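I'd been meaning to sit down with Sena Zakaria ever since a friend sent me her guide to the two-drawer snack station (it got 4000 reads in September, which for a guide about putting chips away is pretty wild!). So I turned up at her place mid-afternoon, got handed a cup of tea and asked the obvious thing: why drawers?

"Because a pantry is too far away," she said. "You put the snacks on the top shelf behind the flour, and then you're hungry and you drag everything out and leave it on the counter. I wanted one low cabinet where it all lives."

She runs Grellevari, a home organizing outfit with four people on the books, and she is very firm about colour. Grey, she reckons, or white if you must. She likes a rim on the top too, so that fruit doesn't roll off onto the floor at three in the morning when you've bumped it in your socks. I laughed and she didn't, so I'm guessing that one's from experience.

We got talking about what goes where. Her rule is that the top is only for whatever's being eaten today: a bag or two, a bowl, a piece of fruit. Everything else goes down below, with the heavy stuff in the bottom drawer. And you start with that drawer empty and pulled right out, she says, or you'll just shuffle the old crumbs around. 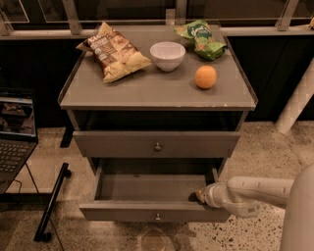
Mohammed-Awal Akolgo reckons the bottom drawer is the wrong place for anything you want to keep crisp, and that he'd give it over to tins and leave the chips up top where you can grab them. Sena had heard this before and rolled her eyes, but in a friendly way.

"He's right about the tins," she said. "He's wrong about chips on top. If I can see an open bag, I finish it. Clip it, close the drawer, walk away."

What about fruit? I always lose an orange at the back of something and find it weeks later, gone soft and a funny colour. Fruit never goes in a drawer at her place, apparently. It sits out on the top or in a bowl, and when the bowl's empty, it's time to go shopping.

I asked if little round knobs were a nuisance, having caught more than one pocket on mine. She's fond of them! "You can hook one with a finger when your hands are full. Handles look nice, but I've torn two cardigans."

Before I left she made me promise to empty my own bottom drawer that night. I did, at half past nine, and found six takeaway menus and a lid that fits nothing I own.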